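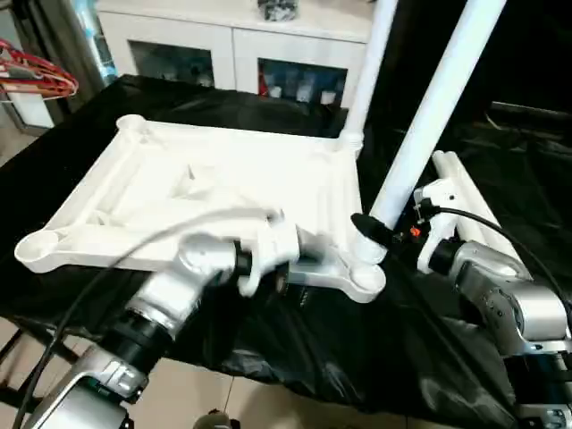 White plastic base with the first two poles in place.

From: Lucienne Huet
To: Small Space Growers list
Date: January 14, 2023
Subject: Re: Shelf racks for seedlings, and when to start the onions

Hello all,

I answer to the message from Oltcombe, which I copy in parts so that the newer members can follow.

> We have a north window and a spare room which stays cool. Last year I started
> my onions from seed in the first week of the year and they fell over like
> wet hair. My neighbor says to wait, the seed packet says to start now.
> Who is right? Also, are the plastic pole racks strong enough for full trays,
> or must I buy metal?

For the onions, I think that both are right, but for different windows. The packet supposes that you have a lamp. With only a north window the day is too short in January, and the seedlings become long and thin while they look for light. I made the same mistake two winters in a row before I believed it. If you have no lamp, please wait four or five weeks. The onions which you sow later will be thicker, and by June you will see very little difference in the row.

If you do have a lamp, you can sow now. I keep mine one hand above the leaves and I raise it when they grow. When the tops reach the length of my finger I cut them back with scissors, and I put the cuttings in soup.

> I sow in old egg boxes, is this the problem?

Partly, I believe. The cardboard drinks the water before the roots can have it. I use a flat tray with 8 short rows, and I sow quite thick. Last winter I had 172 onions from one such tray, which was too many for us, and my sister in Orkum took the rest. Onions do not mind to be pulled apart when you plant them out. This is not true for beetroot, where I am always more gentle.

About the variety, I have grown Baumgartner for several years. It is a yellow onion, not very large, with a thick neck which needs patience when drying. The Kallow is prettier, but mine had soft spots already before the new year, so I do not save it for storing. Perhaps somebody with sandy soil has had better luck with it? Ours is heavy clay and stays wet until late in spring.

> And the racks?

I use the plastic kind. It holds my trays well enough if I keep the heavy ones on the lowest level and do not water them on the shelf. I push each pole down with my full weight before I go to the next level, and I check again after one week. For big pots with wet compost I would buy metal.

One more thing about the cool room. Onions like it cool after they come up, but they want some warmth for the germination. I leave the tray in the kitchen, covered, until I see the first green loops, and then I carry it to the cool room the same day. If you wait until the weekend, they are already too tall.

For the seed swap, I can offer the following:

Baumgartner onion, my own seed, from plants which I kept over the winter
Leek, a mixed lot, I have lost the name
Flat parsley, two years old, please sow thickly

The onion seed does not stay good for long, so ask me soon if you want it. I weighed nothing, I only fill small envelopes with a teaspoon. Please write to me directly and not to the whole list, so that the others do not receive everybody's address.

I would also like to know if someone has tried to sow onions in the fall under a cover. In our old garden it worked one time, and the next year the mice had all of it.

Best regards,
Lucienne Huet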